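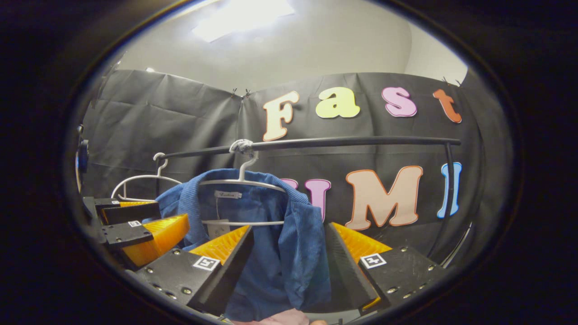

CUSTODY AND DETENTION

Property and evidence store: inspection checklist with comments
Site: Plendham police station, ground floor rear
Date of inspection: 2 March 2018
Previous inspection: November
Key: S = satisfactory, A = action needed, N/A = not applicable

Scope

Covers the main evidence store, the drying cabinets, the temporary lockers by the custody desk and the cash safe. Vehicles held at the Traro compound are inspected separately. Firearms are excluded from this sheet.

Section 1. Access and keys

1.1 Store door closes and locks under its own weight – A
Door stops short of the latch when released from half open. Closer to be adjusted. Staff to pull the door shut by hand until this is done.

1.2 Door reader records each entry against a named card – S
Log for the past 364 days opened and read without fault. Two cards belonging to officers who have moved to other stations were still live. Both cancelled during the inspection.

1.3 Spare keys sealed and signed – S
Seal number agrees with the key register.

1.4 Visitors entered in the book and escorted – A
Three entries have a time in but no time out. All three relate to the contractor for the shelving.

Section 2. Receipt of items

2.1 Every item in the temporary lockers has a reference and a sealed bag – A
Locker 10 held a mobile phone in a sealed bag with the reference left blank. Traced through the custody record to an arrest for assault the night before. Label completed by the seizing officer. The time of completion is shown on the label, and the earlier gap is noted in the register.

2.2 Items moved from locker to main store by the end of the next shift – A
Most were. One bag of clothing had been left over two shifts. Continuity is not broken, as the locker stayed locked, but the delay should be explained in the register.

2.3 Bag seals intact – S
27 bags drawn from the shelves and checked. No seal lifted or retaped. One bag had been opened for examination and put inside a second bag, correctly signed on both.

2.4 Handwriting on labels can be read – A
Poor on several. Block capitals are required by the station instruction. Reminder to be given at briefing.

Section 3. Storage

3.1 Items found at the shelf position shown on the system – A
One of the 27 was on the shelf below. Position corrected.

3.2 Sharp items in rigid tubes – S
Tubes are Festik, large and small. Small size running low. Reorder.

3.3 Wet or stained clothing dried before bagging in paper – S
Cabinet 2 is out of use with a failed fan and is marked as such. Cabinet 1 is coping.

3.4 Victim and suspect clothing kept apart at all stages – S
With one cabinet working, only one person's clothing can be dried at a time. Cleaning between loads is recorded on the sheet fixed to the door. Sheet is complete.

3.5 Biological samples in the fridge or freezer, temperature logged twice daily – A
Freezer log complete. Fridge log has gaps at weekends. A Guerra data logger is fitted and its readings stay within limits throughout, so no samples are affected. The written log is still required.

3.6 Drugs held in the inner cage – S
Weights not checked at this visit.

Section 4. Cash and valuables

4.1 Cash counted by two people and sealed – S

4.2 Sums over the station limit banked – A
One sealed bag holding £3,000 from a burglary inquiry was over the limit and had not been sent. The investigating officer wants the notes kept for fingerprint work. This is allowed, but the written authority was not on the file. To be obtained or the cash banked.

4.3 Jewellery described without stating the metal or stone – S
"Yellow metal ring, clear stone" and similar. Good practice throughout.

Section 5. Fire and general safety

5.1 Aisles clear – A
Two bicycles in the rear aisle. Moved to the cycle rack.

5.2 Extinguisher in date and on its bracket – S

5.3 Smoke detector tested – S

5.4 Nothing stored above the marked line – S

5.5 Steps in sound order – A
Rubber foot missing from one leg. Taken out of use and tagged. Replacement on order.

5.6 Gloves and hand wash available at the door – S

Section 6. Return and disposal

6.1 Items from finished cases reviewed – A
Backlog remains, mainly low-value goods from shoplifting cases. Owners' letters have gone out for part of it.

6.2 Disposal witnessed and signed – S

6.3 Found property kept apart from evidence – N/A
Found property is now handled at the front counter.

Actions carried forward from November

Door closer – not done, repeated at 1.1
Second signature on cash bags – done
Cabinet 2 fan – part ordered, not fitted
Weekend fridge log – not done, repeated at 3.5

Items marked A to be answered in writing on the return sheet. Items 1.1, 3.5 and 4.2 take priority.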